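Terik Day Room: Surfaces and Joints

Gallery, part 2 of the Terik pages. Text by Loïc Maillard.

The Terik day room was refitted over the winter, and the work at floor level was finished in January. The room uses a short list of finishes: white vertical surfaces, dark gloss panels, and a light tile floor through the whole area. There is a dark rug on the tile and no threshold strip between the seating side and the window side. Most of the effort went into the places where one finish stops and the next one starts, and those places get most of the space on this page.

Part 1 covered the ceiling and the wiring. Part 3 will cover the loose furniture once Consuelo Trujillo has settled the table question.

The starting point

The old floor was a click-together board laid over foam. It had been patched twice near the window and moved underfoot along the longest wall. When it came up, the slab under it was sound but uneven, with a low area near the middle of the room. Costel Lungu checked it with a straightedge in both directions and marked the low area in chalk. The deepest reading was 10 mm.

A dip of that size does not matter much under small tile. Under large tile it does, since a big tile bridges the low spot and leaves a hollow behind it. The slab was ground at two high points, primed, and leveled in one pour. The pour was left alone over a weekend with the door taped shut. One bubble had to be cut out by the doorway and filled by hand.

The old wall finish was a textured paint in a yellowish off-white. It was skimmed flat before anything else went up. The texture had been hiding a bow in the wall, which came to light as soon as the skim coat was dry and a lamp was set on the floor beside it. The bow was taken out with a second coat.

Choice of finishes

White was fixed early. Colette Fleury wanted the daylight side of the room to stay plain, and a matte finish was chosen over satin after two sample boards had been left against the wall for several days. Satin was easier to wipe. It also showed every roller line when the sun was low.

The dark panels were more debated. The first sample was matte, and it kept a fingerprint for as long as anyone cared to watch it. The gloss sample also took fingerprints, but they came off with a dry cloth. Gloss was ordered through Forgate in the darkest shade on the card. It is close to black indoors and reads slightly warmer when strong light falls directly on it.

The tile was picked last, from the Gikden range, in a pale beige. A gray tile was considered and dropped. Next to the white surfaces it looked blue in the morning. The beige does not match anything else in the room exactly, and it was not meant to.

The pictures

Matte white beside gloss black, daylight on the white side. The two finishes share one vertical corner, with a faint lighter rim along the edge of the dark panel. The gloss holds dim reflections in its lower part.
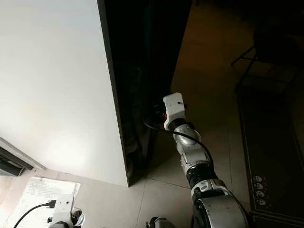
Large beige ceramic floor tile with a straight grout line. The surface is smooth and slightly reflective. 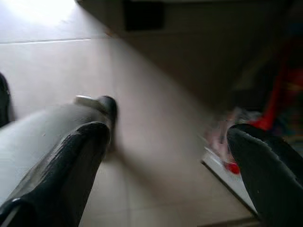 The vertical corner

A white surface next to a near-black one leaves no room for a sloppy edge. Any gap is seen as a line, and any line that wanders is seen from across the room. The corner was set up with a plumb line first and a laser second. The two agreed over most of the height and differed near the top, where the laser had been knocked. The plumb line was taken as correct.

No sealant was used in this corner. A bead of white would have marked the dark edge and a bead of black would have marked the white one. Clear sealant was tried on scrap and collected dust. The parts are set close and left dry. If the building moves, the joint can be closed again by adjusting the fixings on the dark side, and these are reached from the back.

The white finish was touched up after the dark panel had been offered up, taken away, and wrapped. Painting up to a gloss edge with tape in place was rejected. Tape had lifted the edge on one of the samples.

Floor joints

The tile was laid with a 2 mm joint, the tightest the supplier would accept for this size. Wenceslao Cuevas did the setting out on his own, with dry tiles and string, before any adhesive was mixed. He worked from the window side and let the cuts fall at the back of the room. One full day went into this, and one full day was saved later.

The points he held to are listed here for anyone repeating the job:

Start from a line parallel to the longest wall, and check it against the wall at both ends.

Dry lay one full row in each direction. Move the rows until no cut piece is narrower than a third of a tile.

Open several boxes at once and mix them. The shade drifts slightly from box to box.

Comb the adhesive in one direction only. Butter the back of each tile as well.

Lift one tile in every row while the adhesive is still soft and look at the coverage. His minimum was 80 percent at first. After the first row he raised it and changed to a deeper trowel.

Clean the joints the same day, before the adhesive sets in them.

The grout is close to the tile in color, one step darker on the supplier's card. A closer match was available. It was turned down on the grounds that a pale joint in a walked-on floor darkens within a year in the busy strip and stays pale elsewhere. Starting one step down hides part of that change.

The joint at the room edge is left open and filled with a flexible compound in place of grout. The floor expands a little when the sun is on it, and grout at the edge would crack.

Light in the room

The window gives soft light for most of the day. On the white side it falls as a bright patch low down and fades toward the ceiling, and the patch moves as the day goes on. The room was measured on an overcast afternoon with the lamps off. Near the window the meter read up to 300 lux. Toward the door it was much lower, and the lamps are needed there from mid-afternoon in winter.

The gloss panels pick up whatever is in front of them. Consuelo Trujillo objected to this at first on the basis that the seating side would be looking at its own reflection. In practice the shapes are dim and the color is dark enough that they are easy to ignore by day. After dark, with a lamp on behind the sofa, the lamp does show. The lamp has been moved.

The floor returns some light too. A polished tile was ruled out early for this reason. The chosen finish gives a soft reflection, and that is enough to lift the lower part of the room. Scratches are also less obvious on it.

Care

Tile: vacuum with the brush head, then a damp mop with plain water. Use a neutral floor cleaner once a month and rinse it off. Acid cleaners attack the grout and should be kept away from it.

Gloss panels: dry cloth first, then a barely damp one. Wipe top to bottom. Paper towels leave fine marks that only appear in side light. Do not use glass cleaner on the edges.

Matte white: a clean white sponge, little pressure. Rubbing hard polishes the paint and leaves a shiny spot that cannot be removed, only painted over. A jar of the same paint is kept with the spare tiles for that purpose, labeled with the room name.

Furniture feet: felt pads on everything that moves. Check them for grit. A pad with a grain of sand in it does more harm than no pad at all.

Open points

The flexible joint on the window side has pulled away from the wall over a short length. It will be cut out and redone when the weather is warmer.

One tile by the door sounds hollow when tapped at one corner. It does not move and the grout around it is intact. Costel Lungu's advice is to leave it until something changes. Six spare tiles are stored flat in their box if it comes to a replacement.

The rear fixings of the dark panels need to be checked once after the first full heating season. The door of the access space at the back opens only partway at present and should be rehung before then.

The Mac an tSaoi shelf brackets shown on the first drawing have been dropped from the plan. The drawing on the Terik index page still includes them and will be replaced.

Sources and parts

Floor tile and grout: Gikden.
Dark gloss panels: Forgate, cut to size before delivery.
Leveling and slab preparation: Costel Lungu.
Tile setting: Wenceslao Cuevas.
Color and finishes: Colette Fleury with Consuelo Trujillo.

Page last changed Saturday, April 18, 2020. Corrections go to Loïc Maillard through the contact form on the Terik index page.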